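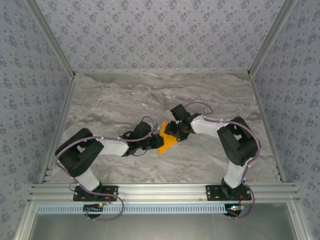 *Dark blue-gray floral sprigs on pale lavender-gray, with a gray marble-patterned floor.*

# Open day at the Mansilla wallpaper works, Tilden

The works opens its doors once a year, in April, and five of us from the house history group drove over. We got there at 9:30 and the parking lot on the river side was already full, so use the one behind the feed store if you go. It's a short walk and there is no charge.

You sign in at the front office and get a paper badge and foam earplugs. Tours run in groups of 20. Ours was led by Anneliese Strobel, who has been in the color room for most of her working life and now trains new hires. She talks fast and the machines are loud, so I missed parts of it. Dewanti stood closer and filled in some of my notes on the way home.

## Color room

All the paint is mixed on site. The recipes are kept on index cards in steel drawers, with a dab of the dried color on each one. A computer has the same recipes, but the cards are what people were pulling out. Small background patterns like sprigs and dots are harder to match than large ones, according to Anneliese, and the pale grays are the worst. A lavender-gray can look blue in the shop and pink in the customer's hallway. They check every batch under three lamps before it goes to the floor.

Hakim Yusof asked about matching old paper. They will do it if you bring a piece that has been behind a mirror or inside a closet, where it hasn't faded. The charge for a match is $149, and you get a sample strip to take home before you commit to anything.

## Print floor

Two surface printing machines were running. The paper goes around a big drum and each color has its own roller, with the raised parts of the design picking up paint from a felt blanket. It leaves a slightly heavy edge on each shape, and that edge is how you can tell surface printing from the flatter kind. After the last roller the paper is carried up in long loops through the dryer, which takes up the whole second floor. We were allowed on the catwalk for a few minutes. It is hot up there and I would leave a coat in the car.

A changeover between patterns takes most of a morning. For that reason they don't like to print fewer than 1,000 rolls of anything, although a small hand-block table in the corner handles special orders. Yoga Nugroho was printing there and let visitors try one block on scrap paper. Mine came out crooked – you have to lean on it more than you'd expect.

## The roller store

This was the best part for me. It is a long brick room with racks up to the ceiling, holding 1,053 rollers by the current catalog. The oldest are maple with brass strips hammered in to make the outlines. Plenty of them have no paper record at all, and the only way to find out what a set prints is to put it on the machine.

One of the sets on the display bench was Fendby, a scattered sprig that was a steady seller for bedrooms and back stairs. Maricel Catacutan recognized it from her grandmother's house. Another was Temik, a trellis with berries, which they hope to bring back if two cracked rollers can be repaired. There was a drop-repeat chart next to these that explained why a scattered pattern wastes less paper in a room with crooked walls. I photographed the chart and can send it to anyone who wants it.

## Shop and lunch

Seconds are sold by the roll from bins near the loading dock. Check the batch number on the label, as the bins are mixed and two rolls of the same design may not match. Dewanti Manurung bought four for her upstairs landing. Lining paper was sold out by noon.

Coffee and sandwiches were in the old packing room, cash only. The last tour leaves at 2:00. The color room stops mixing at lunchtime, so book a morning slot if that's what you want to see.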